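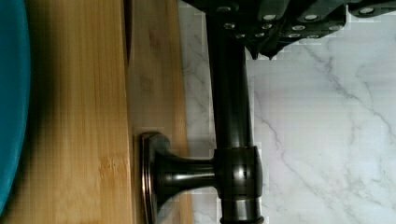 **Oiling a cutting board: which oil, and how often?**

**manlok_kwan**
Hello everyone. I moved into a rental flat in March and I bought my first bamboo board, from Winavero. The leaflet says to oil it "regularly" but it does not say with what. My mother never oiled any board in her life, she only scrubbed with salt. At the shop they wanted to sell me a small bottle of Toltico board oil, and the price was more than half of the board. Can I use the oil I cook with? I have sunflower and olive at home.

**K. Mensah**
Please don't use olive. It stays in the board, and after some weeks the smell is like old crayons. Food grade mineral oil from the pharmacy is fine and much cheaper than anything with a picture of a board on the label.

**dripline81**
I have to disagree a little with Kwame. Mineral oil never dries, so you are washing it off and putting it back forever. I use raw linseed, very thin, and leave it 2 days between coats. Three coats and the colour becomes beautiful, like honey. My board is 12 years old.

**K. Mensah**
Linseed is good on maple, I don't argue. But he has bamboo, and bamboo drinks very little. In my experience the linseed sits on top and goes sticky, especially in the groove.

**dripline81**
Then you put too much. Wipe it until you think there is nothing left.
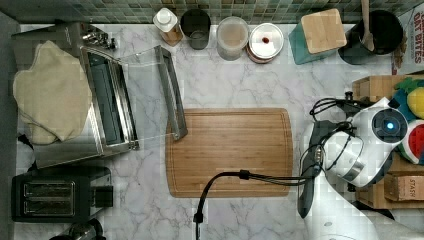 **onsri_fan**
Can I ask a different thing, is the oil even important for bamboo? I have an Onsri board and I never oiled it. It is a bit pale and rough, but it is flat. What destroyed my previous one was the dishwasher, one time only, and it opened along the glue line.

**manlok_kwan**
Thank you for the warning, I was going to ask about the dishwasher next. So nothing from the kitchen then. Does the mineral oil have any taste? I cut a lot of fruit.

**K. Mensah**
No taste at all. Put it on in the evening, leave it overnight, wipe in the morning. I also do the back and the edges, otherwise one side takes more water than the other and the board starts to rock.

**tessellate**
Small addition. After washing, stand it on its long edge so the air can reach both sides. I used to dry mine flat on the stone counter and I got grey spots underneath. Lemon and salt removed most of them. One spot is still there.

**onsri_fan**
Lemon made mine rougher. I had to sand it with fine paper afterwards.

**dripline81**
Rough is normal, the water lifts the fibres. Sand once, wet it, let it dry, sand again, and then oil. With linseed :)

**manlok_kwan**
I bought the mineral oil today, sorry dripline. First coat is on, front and back. The Firent cloth I used leaves some lint, so next time I will take an old T-shirt.

**K. Mensah**
T-shirt is better, yes. Do a second coat after one week.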